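Trailer I watched last week is gone from the studio channel, is there a legal way to see it again?

Posted in Movies & TV > Trailers and clips
September 27, 2026

Darmawan Pelupessy
The second trailer for Skarnura was up on the Drusier Pictures channel and I watched it twice. Now the link says the video is private. The first trailer is still there. I also had the second one saved in a playlist and it shows up as a gray box with no title.

I found two re-uploads. One was filmed off a TV and the other has been cropped and slowed down, and the sound is wrong on both. I don't want to download anything from a strange site. I only want to show it to my brother before we buy tickets for February. Did the studio pull it for good, or is this a region thing? I'm in the US and I'm not using a VPN.

4 replies

Fung-ping Tse
"Private" is different from a region block. If it were a region block you would get a message saying the uploader has not made the video available in your country. Private means the channel owner changed the setting. A copyright claim also looks different and normally names the company that made the claim.

Studios do this when something in the video has to be changed. It can be a music license, a release date, a credit in the wrong order, or a shot with effects that were not finished. Most of the time a new version goes up under a new link, so your playlist entry will stay gray even after the trailer is back. Remove it and search the channel again.

Things to try in the meantime:
Check the distributor's channel as well as the studio's. They are often separate uploads and they don't always come down together.
Check the film's own page on the theater chain's site where you plan to buy tickets. Chains host their own copy and are slow to replace it.
If your brother is going to the movies anyway, ask at the box office which features have the trailer attached. The theater copy is usually 10 or 20 seconds shorter.

I would leave the re-uploads alone. The slowed-down ones are made that way to get past the matching system, and the links under them are mostly junk.

gaffertape80
its the music. they used the Begović song over the last part and people in the comments were saying it wasn't cleared. no idea if thats true but the first trailer has different music and that one is still up

Grernwood
I help run a small film club and we had the same problem with a different movie from the same studio. We wrote to the press address at the bottom of their website and asked when it would be back. Got a reply 13 days later with a link to the new cut - two shots were missing and the title card had changed, otherwise the same. So it may be worth an email, but don't expect it to be quick.

Also, turn on notifications for the channel. That's how I found out about the last one. I was in the kitchen at the time and would have missed it otherwise.
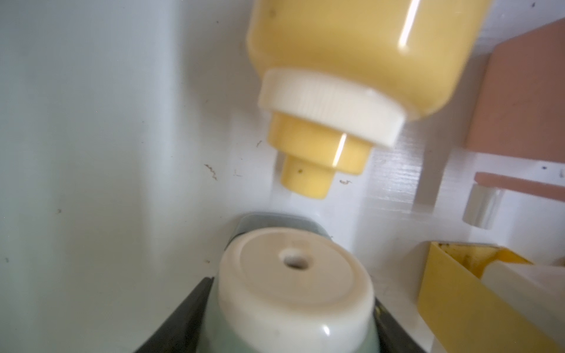

Yellow squeeze bottle, nozzle down.

Darmawan Pelupessy
Thanks. The theater chain's page still has it, full length as far as I can tell. I sent my brother that link and took the gray one out of my playlist.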